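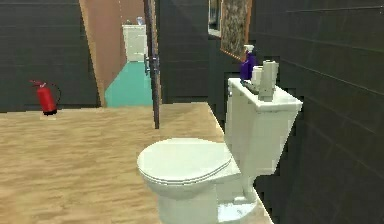
FOR IMMEDIATE RELEASE

February 12, 2025

Home-built bathroom helper robot Clitine goes public, plans and all

Hi, I'm Rokeya Jayasinghe, and I build robots at Skurow, the shared workshop behind the old Biswas bakery. I've never written a press release before, so please bear with me (the woodturners told me to put the news in the first paragraph, and I've already missed it). The news: Clitine, my small tidy-up robot for home bathrooms, is ready for other people to build. The plans, the parts list, the code and the practice bathroom are all going up free of charge, and we're holding an open build day in April!

Clitine is a short arm on a wheeled base that I put together on a bench at the back of Skurow. It's meant to pick up the small stuff that piles up in a bathroom and put it back where you like it. I started with my own bathroom in mind, where the top of the tank is the only shelf we've got and everything lands there.

Most of the work so far has been done on a computer. I have a virtual bathroom called Citirum, and Clitine does its lessons in there before I let the real arm near anything. It's a plain little room: dark gray tiles, a tan wood-grain floor, a white toilet with the lid down, a red fire extinguisher standing by the wall, and a doorway out to a hall with a very green floor. I didn't go for fancy graphics. The edges come out jagged, and on my old laptop that's the price of getting through a batch of runs before dinner.

The job I've spent the most time on is the tank top. There's a purple spray bottle up there, a short roll of toilet paper, a taller white cylinder and a flat gray dish, all close together. The short roll sits partly in front of the dish, so Clitine has to work out what it's reaching for when it can only see a piece of it. White things on a white tank are hard too. My first version was great with the bottle and hopeless with the paper, and I lost most of a winter to that.

So, numbers, for those who like them. The last full round of practice was 1,860 tries at picking one item off the tank and setting it down again without disturbing the rest. Clitine got 1,578 of them. I was so pleased I told a man at the bus stop. The misses were mainly the short roll getting nudged, and there's a video of the worst ones in the download, which my nephew has watched more times than is healthy.

I should be clear that those are computer tries. The real Clitine is slower and a lot more careful, and I'm still tuning the grip. It can do the spray bottle at home when the light is good. Soft rolls get squashed more than I'd like. If you build one now, you'll be building something that needs fiddling with, and I'd love to hear what you change.

What's in the package:

Drawings for the base and the arm, with every cut marked
A parts list, using hardware store parts wherever I could manage it
The control code, with my comments left in (sorry about the language in the gripper section, I'll get to it)
The Citirum room, which you can rearrange to look more like your own bathroom
My build notes, typos included

You don't need a big shop. I used a drill press, a hand saw, a soldering iron and the workshop's 3D printer, and the printer was the only one of those I had to take a class for. If you've put together flat-pack furniture and wired a lamp, you can probably get through the base in a weekend. The arm takes longer. Give yourself room on the bench for the wiring, and label both ends of every cable, please, I beg you.

The open build day is on a Saturday in April at Skurow, and we'll post the exact date on the workshop door and the website once the floor in the main room has been redone. There are 10 bench spots, and a kit of the printed parts will be waiting at each one. Doors open at 9 in the morning. Kids are welcome with a grown-up. You can also just come and watch, or try moving things around in Citirum on the spare computer and see if you can stump the robot. I'll have the arm running on a table so people can get close to it, and Skurow members will be on hand to help with soldering.

Next on my list is the floor. I want Clitine to roll from the hall into the bathroom by itself, which means learning the doorway and steering clear of the fire extinguisher. After that, maybe the kitchen counter, though my sister has opinions about a robot near her good mugs.

Reporters, bloggers, teachers and anybody with a cluttered tank top are welcome to stop by the workshop for a look. I'm there most evenings after work, at the bench nearest the sink. Ask for Rokeya at the front desk, or leave a note in the Clitine box and I'll call you back.

Press contact: Rokeya Jayasinghe, Skurow workshop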